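Workshop > Meeting Notes > Parts Recovery > February

We use cookies to remember your settings and to see which pages get read. By staying on this site you accept this. Manage preferences.

PARTS RECOVERY WORKING MEETING
Minutes, February session
Held at the Holtison workshop, back table. Started 4:00 p.m.

Attending: bench staff, intake, the parts desk, and one person on the phone from Liao who dropped off during item 2 and came back during item 3.

Minutes taken by the parts desk. Corrections go to the parts desk too, in writing, and please not on the back of a packing slip.

1. Last month's minutes

Accepted with one change. The January notes said the labeled bins "solved" the problem of loose screws. Bench staff objected. There are still screws in the coffee cup by the sink and no one will say which case they came from. "Solved" is changed to "were bought."

2. The Trelix offer

Trelix wants to send us up to 200 retired desktop workstations. They say the machines are "complete and working when pulled." We've had that sentence from other people before and it has meant everything from a full machine to a case with a cable in it. Intake read the letter out loud. It doesn't mention processors, memory or drives by name, and it doesn't say who did the pulling.

Intake is in favor anyway. The argument is that even stripped workstations have a board, a power supply and a case worth keeping, and that the big towers are easier to work in than the small office boxes we usually get. The parts desk (me) asked where they would go. The answer was "the hallway." The hallway is a fire exit.

Liao asked by phone whether we could take a smaller first load and look inside it before agreeing to the rest. This was the most sensible thing said under this item. The line then went dead.

Agreed: intake will write back and ask for a first load only, with a list of what's been removed. If no list comes, no truck comes.

3. Teardown order

This took up most of the meeting. There are two sheets on the wall for taking apart a tower and they disagree. The older one starts with the power supply. The newer one, which came from Troravetti and has a logo on it, starts with memory and the processor and leaves the power supply until late. Both say they are the approved version. I can't find any record of either one being approved.

Bench staff explained what they do in practice, which matches neither sheet:

— Power cord out, side panel off, tower laid down on its side so the board faces up.
— Look at it before touching it. Write down what is already gone.
— Memory out, both banks if the board has two, and straight into a tray.
— Processor out, if there is one.
— Cards out, then drive hardware, then cables, then power supply.
— Board last.

There was a long discussion of the second step. Intake thinks looking is a waste of bench time as intake has already looked. Bench staff pointed out that intake's tag on a recent tower said "CPU + RAM" and the machine on the table had neither. The memory slots on both sides of the socket were empty and so was the socket. The coin cell was in its holder, so I suppose somebody could have sold that.
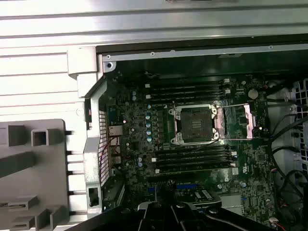 Should an empty socket be covered before the board goes on the shelf? Put a plastic cap over it every time, and tag the board as untested if it came in without one, because bent pins are easy to make and hard to see.

That was put to the meeting and accepted. The parts desk has a box of caps. The box doesn't fit every kind of socket we see, and I said so, and was told to order more, and I asked from what budget, and we moved on.

Bench staff also want the retention lever closed again once the cap is on. Levers left up get caught on the bag, then somebody pulls the bag. No objection.

Someone suggested photographing each board instead of writing it up. I have doubts. The photos from last fall are all in one folder and have names made up of numbers. I can't match one of them to a shelf. If we photograph, somebody has to write the shelf tag number down as well, and if they're doing that they might as well write down the rest. Left open.

4. Cards and power supplies

The rule so far is that expansion cards come out and go to the parts desk, and power supplies get kept if the label is readable. The second half sounds fine until you have a shelf full of readable labels. A label tells you what the supply was rated for when it was made. It doesn't tell you what it will do today. I've asked for a tester since before the move and I'm asking again.

Bench staff said these workstation supplies are often made for one family of cases. They slide in on their own release and may not line up with a standard opening, and the plugs may not match a standard board either. So a good one is very useful to a person with the same tower and close to useless to everyone else. Intake said people can get adapters. Bench staff said people can get adapters, in the tone you'd expect.

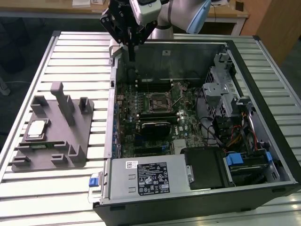
The proposal was to leave the supply in the case whenever the case itself is being kept, and pull it only when the case is going to metal. I think this is right and I also think it will be ignored within a week, as supplies are heavy and people like getting the heavy thing out first. Agreed anyway.

For cards: the screw goes back into the bracket slot on the case, and the card goes into an antistatic bag. A sandwich bag doesn't count. I found 6 cards in sandwich bags when I did the drawer. Whoever is doing this, the antistatic bags are the gray ones in the cabinet, second shelf, and they are free to you.

Blank slot covers were raised. Keep or toss? Keep. A case with a hole in the back looks like junk and gets priced like junk.

5. Cables and drive hardware

Short item. Unplug by the connector and don't tug on the wires. Drive cages, carriers and plastic shrouds stay with the case they came out of. We have a tub of gray plastic parts that belong to something, and bench staff went through it with me before the meeting. We identified very little. My own guess is that most of it will never be matched, and I'd like permission to recycle it. I was told to wait until the Trelix load has been looked at, in case some of it fits. I'd be surprised.

Cable ties: cut them with flush cutters, pointed away from the board. There is a scratched board on the shelf that shows why. It's marked "cosmetic." I'm not convinced it's cosmetic.

6. The tables

The slotted aluminum table is staying where it is. Intake had wanted it moved closer to the door to shorten the carry. Bench staff like it where it is, and like the slots too, up to the point where a screw rolls into one. The grooves run the whole way across and small screws travel. The suggestion was a mat. The counter-suggestion was a magnet on a stick. The mat has the drawback that a tower with sheet-metal feet drags it along when you turn it. The magnet on a stick has the drawback that everyone borrows it.
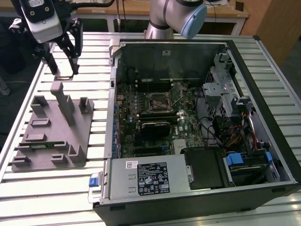 Outcome: try the mat for a month on the front part of the table only, with the edge tucked under a strip of tape. I've asked that somebody write down whether it made any difference, and I don't mean whether people liked it. Last time we "tried" something (the rolling stool) it was declared a success on the grounds that it was still here.

A wood desk is not a parts shelf. Please stop setting bare boards down on whichever desk is nearest. If you have to put one down, put it on its bag or in a tray. Bench staff agreed in principle. I've written "in principle" because that's what was said.

7. Time per tower

Troravetti's sheet claims a full teardown takes 5 minutes. Bench staff laughed. I asked whether anyone had timed one of ours start to finish, including the writing down, the bagging and the hunt for the right driver. No one had. Without that I don't see how we can tell Trelix anything about how fast we'd get through a load, and I don't want a promise going out with the sheet's figure in it.

Agreed: bench staff will time 4 towers before the next meeting, ordinary ones, no picking the easy cases. The time runs from side panel off to last tag on. If a tower comes in half stripped, say so next to the time.

8. Other

— The two wall sheets are coming down. Bench staff will write one page with the order in item 3. Until it's up, ask.
— Driver set: the small Torx bits are missing again.
— Intake tags will say "not opened" if the case was not opened. Intake feels this makes them look lazy. The rest of the room felt it would make the tags true.
— Coin cells come out of any board that's going to recycling and go in the battery jar. Leave them in on boards we're keeping.
— Liao asked for a copy of these minutes and for a better phone.

Carried over: the tester, the photo folder, the hallway.

Closed at 6:00 p.m. Next session in March, same table, and please bring back the magnet.

Related items
January minutes: bins, labels and the sink
How we grade used boards at Holtison
Troravetti teardown sheet (withdrawn)
Intake tag template, blank
What we take and what we don't
Battery jar: pickup schedule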